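Section 4. Restoring order files from the Sturia backup
Florden plant office guide, revised November

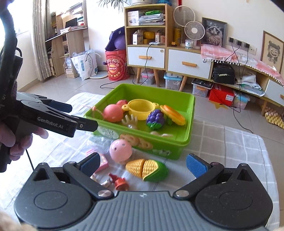 Read all of this before you touch a keyboard. The vendor's quick card says a full restore takes 11 minutes. It did not in either of our drills, and I would not promise a cold store manager anything based on that card.

Caution: Do not start a restore while any office computer is still showing a ransom note or locked files. Sturia will happily copy clean files onto an infected machine.

1. Unplug the network cable from the shipping desk computer. Turning off Wi-Fi in the menu is not enough.

2. Call Stubbs, the outside support firm, on a cell phone. The desk phones run over the same network.

3. Log in to the Sturia console from the spare laptop in the locked cabinet.

4. Pick a restore point at least two days older than the first sign of trouble. The console marks the newest one "Recommended." Ignore that.

5. Restore one customer folder first. Open three or four orders and compare the weights with the paper pick sheets.

6. If they match, restore the rest in batches of no more than 200 files. The setting goes up to 500, but ours stalled at 145 and reported success anyway.

Note: A green check mark means the job ended – it says nothing about whether the files open.

7. Leave the Esach label printers off until Lăcrămioara Zamfir signs the restart sheet.

Caution: Anyone who emails or calls offering a decryption key goes to Stubbs. Do not reply, even to ask who they are.

If step 5 fails twice, stop and go to Section 6, Paper Orders.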